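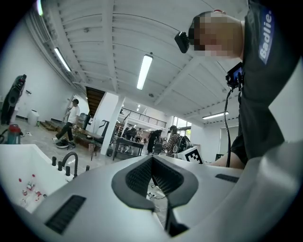
Bostau本体の爪まわり。内側のパッドには細かい横筋が入っている。左手前は流し台。

ホーム 検索 通知 ブックマーク リスト 設定
投稿 > スレッド > ロボット・自動化 > 手持ちグリッパー

Broranceの手持ちグリッパー「Bostau」、評価機を借りて使った記録を順に書く。比較対象は手元にある旧型のLục。貸出契約の都合で価格は書けない。8/31/21時点のファームウェアでの話。

まず質量。本体のみの実測で750g。Lụcより重いが、重心が握り手に寄っているので数字の印象ほど手首には来ない。連続で使うと前腕より先に親指の付け根が疲れる。

筐体は明るい灰色のつや消し。指紋は目立たない。左右に黒いスリットの通気口があり、左のほうが大きい。流しのそばで使う場合は水はねの向きに気をつけること。説明書に防水等級の記載はなく、防滴も期待しないほうがいい。

爪はV字の黒い枠の中にパッドが収まる構造。パッドの横筋は細かい。小型の透明ボトルを横からつかむと筋がキャップの縁に掛かって安定する。胴をつかむと少し回る。これはLụcの平らなパッドでも同じだった。

課題は小瓶の移し替え。流しの底に散らばったものを拾って、脇のトレーに立てる。200回で一区切りとし、落下、空振り、つかみ直しを分けて記録した。

結果。落下はLụcより明らかに少ない。空振りは差なし。つかみ直しはBostauのほうが多い。枠が大きく、瓶同士が寄っていると隣を押してしまうため。狭い隙間に差し込む作業には向かない。

開閉のトリガーは軽い。遊びが長めで、閉じ始めの位置が指先では分かりにくい。設定画面で不感帯を詰められるが、初期値はかなり鈍い。届いたら最初に変えておくことを勧める。

記録側はFlastum。Brorance純正の収録・管理サービスで、Bostauを買うと一定期間付いてくる。収録、同期、書き出しまでブラウザで完結する。

Flastumの良い点。時刻合わせが手放しで済む。グリッパーの開度と映像のずれは、こちらで確認した範囲では気にならなかった。Lụcのときは毎回手で合わせていたので、ここだけで作業時間がだいぶ違う。

悪い点。一つのプロジェクトに登録できるのは500エピソードまで。超えると新規プロジェクトを作ることになり、タグの設定が引き継がれない。問い合わせたところ「仕様」との回答だった。せめてタグの複製機能は欲しい。

もう一つ。書き出しの進捗表示が当てにならない。残り時間が出たまま止まり、しばらくして一気に終わる。途中で再読み込みすると最初からになる。待つしかない。

位置合わせは付属の白黒マーカーカードを使う。反りやすい紙なので、硬い板に貼ってから置いた。貼る前と後で再現性がはっきり変わった。付属品として最初から板付きにしてほしい。

蛍光灯の下ではマーカーの認識に問題なし。窓際でカードに直射が当たると外れることがある。カードを傾けるか、位置をずらせば戻る。

電源の話。満充電から収録を続けて、22回目のセッションの途中で警告が出た。警告から停止までが短いので、予備電池は用意しておきたい。電池の着脱に工具は不要。蓋の爪は細く、長期の耐久性は未確認。

発熱。通気口の付近は温かくなるが、握り手までは来ない。手でふさぐような持ち方をするとファンの音が上がる。左手に持つと大きいほうの通気口に指が掛かりやすい。左利きの人は購入前に実機を触ったほうがいい。

消耗品。パッドは単品で買える。交換はねじ止めで、慣れればすぐ終わる。Lục用のパッドは取り付け穴の間隔が違うので流用できない。在庫を抱えている人は注意。

サポートの返信は早い。ただし初回は定型文で、ログを添付して送り直してから話が進んだ。最初の問い合わせの時点でログとファームウェア版数を付けるのが近道。

現時点の評価。散らばった小物を拾う作業を大量に収録するなら買い替える価値がある。棚の奥や容器の中など狭い場所が中心なら、Lụcを残しておく。うちは当面併用にする。

不感帯の設定値を聞かれたので追記。初期値の半分から始めて、意図せず閉じるようになったら一段戻す。使う人の指で変わるので、こちらの値をそのまま写しても合わないと思う。

次は柔らかい袋物で同じ記録を取る。パッドを新品に替えてからやる。結果はこのスレッドに続けて投稿する。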